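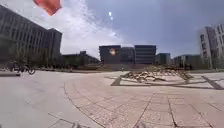

Looking after your paperbacks (and rescuing the charity shop ones)

I read a frankly silly number of mysteries and fantasy series, nearly all of them second-hand, and I've been asked a few times how I keep them from falling to bits. So, my kitchen table methods!

Sticky price labels first. Warm the label with a hairdryer on low for 15 seconds or so, then roll it back slowly from one corner with your thumb. If it leaves gunk on a glossy cover, a tiny dab of white spirit on a cotton bud shifts it (not on matt covers, I ruined a very nice one that way).

Musty smell? Stand the book up with the pages fanned out in a lidded plastic box, with an open dish of bicarbonate of soda next to it. Don't sprinkle it on the pages. I did that once and was finding grit in chapter nine for weeks. Leave it a few days, sniff, and put it back if it still smells like a shed.

Loose pages go back in with PVA glue, and much less of it than you think. I put it on with a cocktail stick, tap the page in square, slip greaseproof paper either side and leave the whole thing under the casserole dish overnight. Sellotape goes yellow and brittle, so please don't.

Big fat paperbacks are the worst for cracked spines. My current one is 1,010 pages, and before I started I laid it on its back and eased it open a few pages at a time, first from the front, then from the back, working in to the middle. My friend Agnes Fjeld thinks this is ridiculous, but her copy is in two halves now.

And if you drop one in the bath, blot it, put kitchen roll between every 40 pages or so, and change it when it gets soggy. Keep it off the radiator, or you'll end up with a fan. Once it's nearly dry it can go under the casserole dish too.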